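Bavent wetland survey finds higher numbers of wintering wigeon

Nandmont, 26 August 2018

The Bavent Wetland Trust has published the results of its latest winter bird survey, which covers the grazing marsh and open water between Nandmont and the Virka estuary. The January count recorded 800 wigeon on the main site, the highest total since the present counting method was brought in. A further 105 birds were found on the flooded fields to the north.

Wigeon are medium-sized ducks that breed in northern Europe and Russia and move south and west for the winter. They feed mostly on grass and other plants, and are often seen grazing in tight flocks on short turf close to water. The male has a chestnut head with a creamy-yellow forehead, and his whistling call carries a long way over open ground. Females are a plainer brown or grey-brown.

The survey was carried out from 9 fixed points on the sea wall and along the Hauser drain. Each point was visited at high tide, when the birds are pushed off the mudflats and on to the fields. Flocks that moved between points during a visit were entered once only.

The Trust believes that changes to the grazing have helped. Cattle are now kept on the southern fields until late autumn, leaving the grass short when the first ducks arrive. Two sluices on the Hauser drain were also repaired, and water can be held on the lower ground for longer. The wettest parts of the marsh held most of the birds, while the drier fields beside the Nandmont road held very few.

Results for other species were mixed. Teal were present in similar numbers to the winter before, mainly in the reed-fringed pools. Shoveler were down. Pintail were seen on the estuary but did not come on to the marsh in any number – a pattern that has held for several winters. Full tables for each species are included in the report.

The Trust will repeat the survey in January, using the same points and the same tide times. Grazing will carry on as at present, and the level boards on the Hauser drain will be read weekly from the time the first birds arrive.

Visitors are asked to keep to the marked path behind the sea wall during the winter and to keep dogs on a lead. Ducks that are put up again and again use energy they need in cold weather, and may leave the site altogether. The hide at the Virka end is open all year and has level access from the car park.

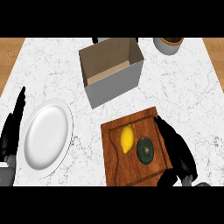
A potted plant and an open cardboard box on a marble worktop.

The survey report can be read at the Trust's office in Nandmont during opening hours, and printed copies can be ordered by post. Count sheets from earlier winters are held at the same address and may be seen by appointment.

ENDS

Notes for editors

The Bavent Wetland Trust manages grazing marsh, reedbed and open water at Bavent. All counts given above are from the January survey and refer to live birds seen from the fixed points or on the northern fields.

Press enquiries should be sent to the Trust's office in Nandmont.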